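Goltcombe dialogue notebook
March, morning

Continued from the last entry. I was writing that the two characters speak over each other in the mill level, and that it is worse when the players are far apart. I have now played the level with Fionnuala, she as the sister and I as the brother, and I can describe the problem better.

Every character has its own queue of lines. When the sister pulls the lever, her queue plays "Hold on, it's moving." When the brother lands on the wheel, his queue plays his complaint. Both queues are correct when I look at them alone. But they don't know each other, so if both things happen in the same second we hear both voices, and the subtitle shows only the later one. In split screen this is very unpleasant. The player reads one sentence and hears two.

What I changed in Ploneteo: there is now one shared queue for the pair, and each line has a priority. Story lines are 400, hints are 50, and the jokes are below that. A line with higher priority stops the lower one at the next breath mark. A line with the same priority must wait.

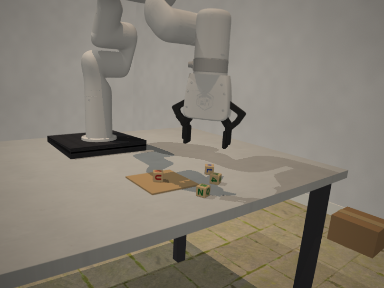 The breath marks are the slow part of this work. The actors recorded long takes, and in the old files the marks were put only at the end of a sentence. The brother has sentences that never end, this is his character, so a hint can wait so long that the player has already found the solution. I put additional marks by hand in the mill files. I listened to every one with headphones, and I moved many of them a little later, as a mark directly after a consonant makes the cut sound like an error.

Note for Sellden: please don't export the marks with the old script. It rounds them and they all go to the wrong place. I lost most of one afternoon to this before I understood.

After lunch

Played the mill level again with the shared queue. Much better. The lever and the wheel now come one after the other and it sounds like a conversation. Fionnuala laughed at the wheel joke, which she never heard completely before.

Still wrong:

When one player falls and comes back, the waiting line is played even if it has no sense anymore. The sister said "Careful with the edge" to a brother who was already back on the safe side. I want each line to have a time after which it is thrown away. I will try 2 seconds for the hints and no limit for the story.

The subtitle stays on the screen after the voice was stopped. It should disappear together with the voice, or finish with a dash. Zinchenko prefers the dash. I prefer that it disappears, but he has worked with subtitles for longer than me and I will do it his way first.
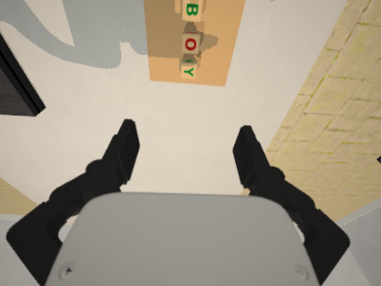
Lettered cubes on the orange mat, gripper open.

The sister's whisper in the grain store is too quiet compared with the brother's normal voice. This is not from the queue, it was the same before. I compared the raw take and the processed one, and the raw take is fine. Somebody has put the whisper through the same filter as the radio lines. To be asked.

Late afternoon

The time limit works. I set it in the table and not in the code, so the writers can change it without me. The column is called "expires" and an empty cell means never. Please don't write a zero there, a zero means the line is never spoken.

One thing I had not expected is that the jokes have nearly vanished. They have the lowest priority and a short life, and in a busy level there is always something more important to say. In the whole run of the mill I heard only the wheel joke. The writers will be sad, and also the level is now a bit dry. 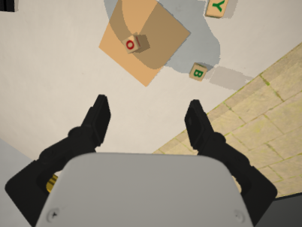

Notebook 2, p. 50

First idea: a quiet period. If nothing was said for some time and no player is in danger, the queue may take one joke from the list, even an old one. It must be a joke that doesn't mention a particular object, or we get a remark about the wheel in the grain store. Fionnuala will mark in the table which ones are free of place.

Second idea, from Zinchenko: raise the joke priority for the player who is waiting for the other. The waiting player is bored, so the character can be bored also. I like this more, but it needs the distance between the players and I don't have this value in Ploneteo yet. I asked for it.

To do next:
clear the subtitle on stop, dash version
find out about the whisper filter
breath marks for the grain store, brother first
try the quiet period in the mill only
tell the writers about the zero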